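Table Linen Care: Wash Temperatures and Shrinkage

Clerton branch newsletter, household textiles section

Members have asked why printed cotton tablecloths lose length faster than width. The cause is tension. During weaving and finishing, the lengthwise yarns are held under more pull than the crosswise ones. The first few washes release that pull and the cloth relaxes, mostly in one direction. A hot wash releases it sooner. So does a long tumble dry.

The Isley workroom keeps a wash log, which now holds 422 entries. Cloths washed cool and dried flat lost most of their shrinkage in the first 2 washes and changed little after that. Cloths dried on high heat kept shrinking for longer, and hems puckered where the sewing thread and the fabric shrank at different rates. The log covers cotton and cotton-linen blends only. Polyester cloths are not included.

For a cloth cut to a fixed table size, prewash the fabric before hemming. Measure after pressing, with the cloth fully dry. Allow a double-turned hem on all sides and miter the corners. Members using Tivinen thread should test a short seam first, as the older spools were wound tight and can draw up the stitching.
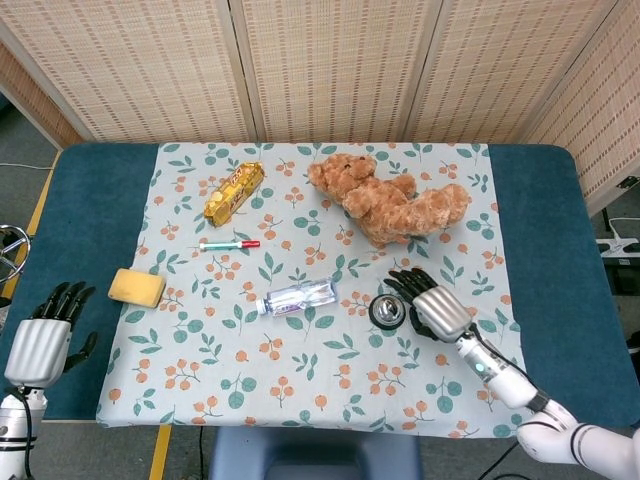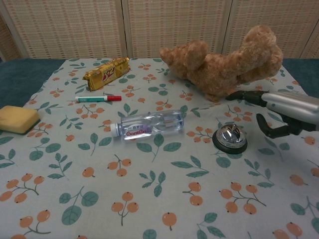
Printed tablecloth on a table with a dark teal surface.

Pigment prints need separate handling. The color sits on top of the fiber and wears off by rubbing, so turn the cloth face inward and do not overload the drum. Reactive dyes bond with the fiber and hold up better to rubbing. To tell them apart, feel the printed area. A pigment print is often slightly stiffer than the plain ground next to it.

Grease spots should be treated before washing. Work a little dish soap in from the back of the cloth, wait, and rinse cool. Check the spot before using the dryer.

The revised care sheet is number 597 in the Imrie pattern library. It replaces the August sheet, which gave the wrong setting for ironing linen blends. Paper copies are kept with the hem gauges.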